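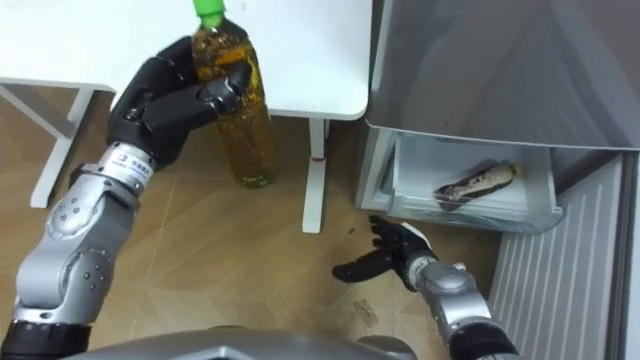 Workshop log, Nurnwood shared shop, bay by the kitchen
Sunday, January

Started just after lunch. Goal for the day was the fridge job on the two-arm build: bottle in the left hand, right hand at the open drawer, and get the one into the other without a person touching anything. Selma has been saying since before the holidays that this is nearly done. I have my doubts and I'm writing them down while I still remember them.

Setup notes first. Base parked between the white table and the fridge. Shoulders powered off the bench supply again, not the battery pack, and I would like that on record because the writeup draft says "untethered." It will be untethered when the pack stops sagging. Control loop at 100 Hz on both arms. Left hand reflashed in the morning, right hand still on the old Bañez firmware. I wanted them the same before we started. I was outvoted, one to one.

Left hand, bottle. The grip is better than I expected. Fingers around the middle, thumb and index finger across the front, bottle upright. I had argued for holding it by the neck, where the plastic is stiffer, and I'll concede the middle is fine as long as the bottle is full. I am not conceding anything about half-full bottles. A full one pushes back against the fingers. Take some liquid out and the same grip setting could fold the wall in, and the controller reads that as the object getting smaller and closes more. Selma says the current limit catches it. The current limit is a number she typed in on Friday night.

Grip reading was 85 on the hand's own scale, whatever that scale is. The Clevetti sheet never gives a unit. I've stopped writing "percent" after it and so should everybody else.

Right hand, drawer. This is where I lose patience. What we have is the hand held open and flat, palm down, just below and in front of the drawer. It looks ready to reach in. It is also lower than the drawer floor, so before it can reach anything it has to come up and over the front lip, and the lip is clear plastic. The depth camera is bad at clear plastic. The planner gets a drawer with no front on it and picks a nice straight line through the part it thinks is missing.

Tried to fake it by adding a box to the collision model by hand. Works on paper. The box is measured from the closed position plus however far the drawer is supposed to come out, so if the drawer stops short the box is in the wrong place. I don't see how this is better than a strip of painter's tape on the lip. Selma thinks tape is cheating. I think a model that assumes the drawer is exactly where we left it is worse cheating, just harder to see.

There's one wrapped item in the drawer, lying on the diagonal. Fine for reaching practice, not fine for putting a bottle in, as the free floor is now two awkward corners. The place-down code only knows about rectangles lined up with the walls. Either teach it diagonals or clear the drawer first, and "clear the drawer first" is a whole second task that we keep pretending is a small step.

Timing. Full planned sequence in simulation: 1380 steps with both arms moving, no pauses. That sounds okay until you look at what the left arm does for most of it, namely hold a full bottle out in the air while the right arm makes up its mind. Shoulder motor on that side gets hot. I'd like the left arm to wait close to the body and only extend when the drawer side is clear. Selma's objection is that pulling in brings the bottle near the torso shell, and she has a point, the clearance there is small. Still would take a slow path near the shell over a long hold at arm's length.

Also: the arms don't share a clock. Each one timestamps its own joints and the merge is done afterward. At slow speed you can't tell. Before anybody talks about handing the bottle from left to right, I want one clock.

Radka's Brilteo wrist cables arrived, in the gray bin, not fitted. Connectors look right. Check the strain relief before trusting them, the last batch pulled out at the crimp.

What I'd sign off on today:
left hand holding a full bottle upright, arm still.
right hand parked open near the drawer.

What I would not sign off on:
anything with the word "puts" in it. The video title Selma wants is "Robot puts away the groceries." I suggested "Robot stands at fridge." No decision.

To do
– tape on the drawer lip, at least for a comparison run
– same firmware both hands, then repeat the grip at 85
– half-full bottle, over a tray, with the fridge further back
– left arm wait pose close in, check shell clearance at low speed
– one clock
– sweep the tiles before the base rolls, the small wheels pick up everything

Packed up at 6. Supply off, arms supported, laptop left charging on the bench.

3 comments

Selma P.
For the record the current limit was tested before it was typed in, on the foam block. Not on a bottle, fine. And the tape can go on for ONE run. If it helps I'll paint the lip myself and we never discuss it again.

Radka Nikolovski
Cables have the new crimps, I asked. Please fit the left one first, that's the side I had to rewire. Agree on the wait pose, that shoulder was too hot to touch last time I was in.

benchrat
What's the finger backlash like on those hands after a few weeks? Mine got sloppy at the thumb well before anything else wore out.

Shares: 2

Nurnwood Shared Workshop – member logs – contact the front desk – Back to top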